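Overnight steel cut oats – anyone doing these in a rice cooker?
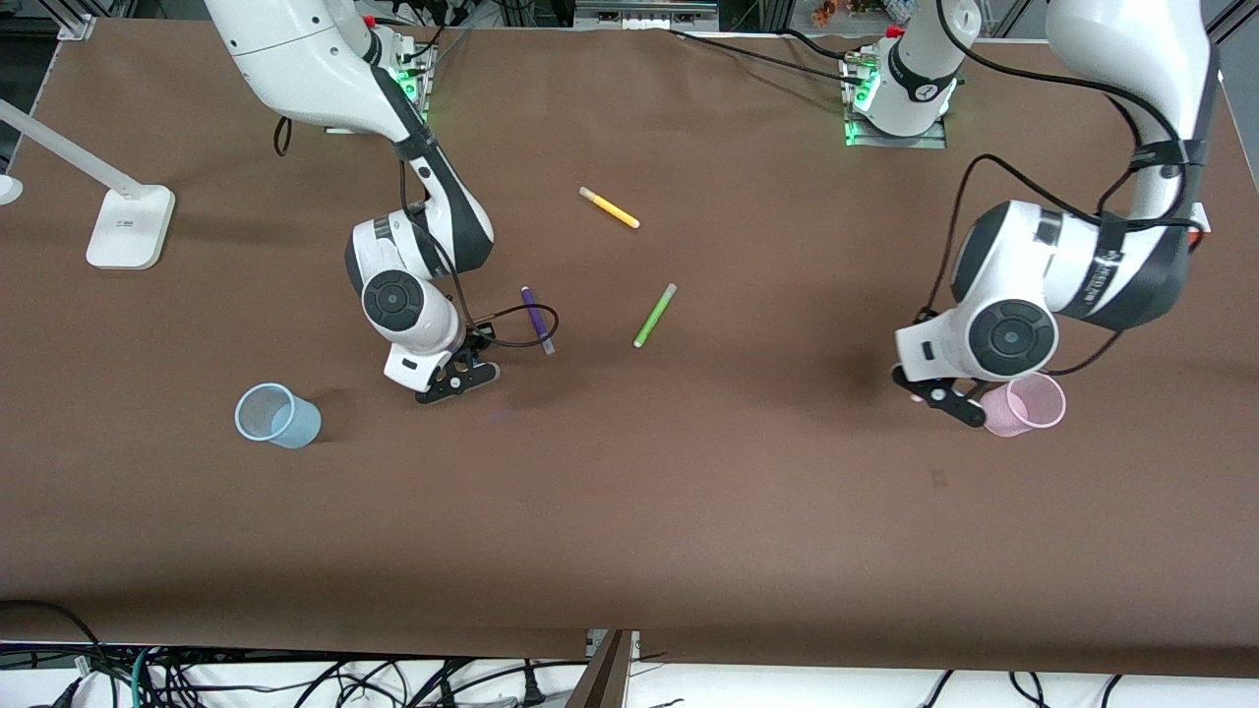
Markers and plastic cups on the table.

brernby_kitchen
May 7, 2019
I finally tried the porridge setting on my Hemmin and wow, I am never standing over a pot again! One cup oats, four cups water, pinch of salt, set the timer before bed. Creamy all the way through and the bottom didn't catch. Added brown butter and chopped dates (do this!!) and my kids went back for more.

oatsandends
Four cups is too much for me, it comes out like soup. I use three and a splash of milk when I serve it.

brernby_kitchen
Ooh, I like it loose, but I'll try three. Do you rinse first?

oatsandends
Never. You wash off the good starch.

Rorkwood191
Have to disagree there. I rinse every time, otherwise mine foams up through the vent and I'm scrubbing the lid at 6 am. Maybe it's my machine, an old Plerkeck with the 5 cup bowl.

GLoken
I rub the inside of the bowl with butter above the water line and the foam stays down – my uncle Gøran Løken taught me that for rice pudding and it works great on oats too. Also try toasting them dry in a skillet first, 10 minutes on low. The smell alone!

Rorkwood191
Butter on the bowl, OK, trying it tonight. Still rinsing though.

brernby_kitchen
Toasting them right now, my whole kitchen smells like cookies!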